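4. Building the Hand Tool

4.1 Constraints

The plan for the Gosling gripper was drawn up at a kitchen table in November, and the table has shaped the result more than we would like to admit. Every part had to be something one person could print, drill or order without a purchasing account. The assembled tool had to be light enough to hold at arm's length through a full session. It also had to survive being dropped on tile, a requirement we added after the first one was dropped on tile.

We had access to a shared workshop, Grasholm, for the work that a rented apartment does not forgive. Grasholm has a drill press, a decent vise and one good bench, which is normally occupied by a canoe. Most of the assembly described in this section was done at home as a result, and the tolerances should be read with that in mind.

4.2 Linkage and jaws

The jaws are driven by a parallel linkage so that the pads stay at nearly the same angle as they close. The first version used a single pivot per side. It was simpler, it printed in one evening, and it squeezed round objects out of the front like a bar of soap. The second version moved to two arms per side, joined with machine screws running in brass sleeves. Plain printed holes wore oval within a few days of use and gave the jaws a looseness that Thenmozhi Rao described in the build log as "conversational."

Screw tension turned out to matter a good deal. Too tight and the operator's forearm gives up before the session does. Too loose and the two sides close at different times, with whichever finger arrives first pushing the object toward the other. We settled on thread-locking compound and a quarter turn back from snug. This is not a specification any standards body would accept, but three people followed it independently and got tools that felt alike.

The arms went through 11 revisions. Four of these changed the geometry, and the remainder fixed things broken by the previous revision. Revision 7 was mirrored by accident and is now a coat hook.

4.3 Finger pads

The pads are the only part of the tool meant to touch anything, and they took up most of the budget for patience. We cast them in a two-part mold from soft rubber, with a texture pressed into the contact face. Smooth pads did well on boxes and poorly on cloth, where they slid across the top layer and closed on air. A shallow texture fixed most of this. A deep texture fixed it too thoroughly and would not let go of a dish towel.

Casting at home has its own literature, most of it written by people who own a vacuum chamber. We do not. Pouring slowly from a height and then leaving the mold on top of a running washing machine removed enough of the bubbles to make the pads usable. We report this because it worked, and we would be grateful if reviewers did not ask for the spin speed.

Pads are held on by a dovetail and one screw, so a worn pad can be swapped without taking the linkage apart. In the earlier glued version, replacing a pad meant replacing a finger, and replacing a finger meant finding the bag with the brass sleeves in it.

4.4 Reach into containers

Open tables are kind to grippers. Our interest is in homes, where things live in other things, and the box became our standard complaint. When two jaws go into a box, the linkage goes in behind them, and the width of the tool at its knuckles decides what can be reached. Our early knuckles were wide. They caught on the near wall while the pads were still well above the bottom, and an operator who pushed on regardless moved the whole box across the floor.

Two changes helped. We narrowed the outer arms, which cost some stiffness, and we angled the pads slightly inward so that the tips met before the knuckles did. The loss of stiffness shows up as a small sideways lean when lifting anything heavy from one end. Operators learned to allow for it quickly, which says something nice about operators and very little about the design.

Mixed contents remain the hard case. Rigid packaging next to cloth is especially trying, as the same closing force that barely gathers the cloth will make thin plastic buckle. Figure 4 has both in one box.

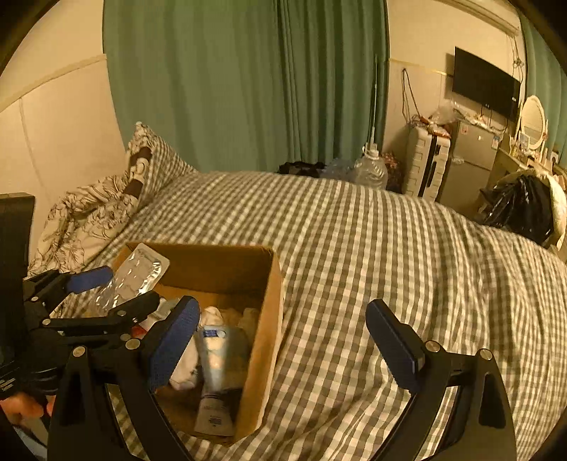

Figure 4. The hand tool with its jaws open at a cardboard box on a bed. A clear blister tray leans out of one corner, an upright silver-gray tube stands in the middle, and a crumpled white cloth lies beside it.

Why not motorize the jaws at this stage?
A motor would have hidden the problems we most needed to feel. With the linkage driven by hand, a sticky pivot or a slipping pad is noticed at once by the person holding it, and usually remarked upon. A motor would also have added a battery, a controller and a second set of faults to a tool whose first set was not yet exhausted.

4.5 Wear and maintenance

We ran the final version through 1,000 open-and-close cycles on the bench, counted with a knitting counter, before using it on anything else. The sleeves showed light polishing and no play we could detect by hand. One screw backed out at cycle 347. It was the one screw that had been put in without thread-locking compound, by an author who has asked not to be identified and who wrote this section.

Pads wear faster than joints. The texture flattens first near the tips, and the tool begins to fail on cloth well before it fails on anything rigid. We now check the pads before each session by picking up a single paper napkin from a flat surface. If that takes more than one try, the pads are changed. The old ones go into a jar, where they may someday be measured properly.

4.6 Files

Printable parts, the pad mold and the build log are kept in the Odico folder under the revision numbers used above. Revision 7 has been left in at the request of two members of the workshop who also needed somewhere to hang a coat.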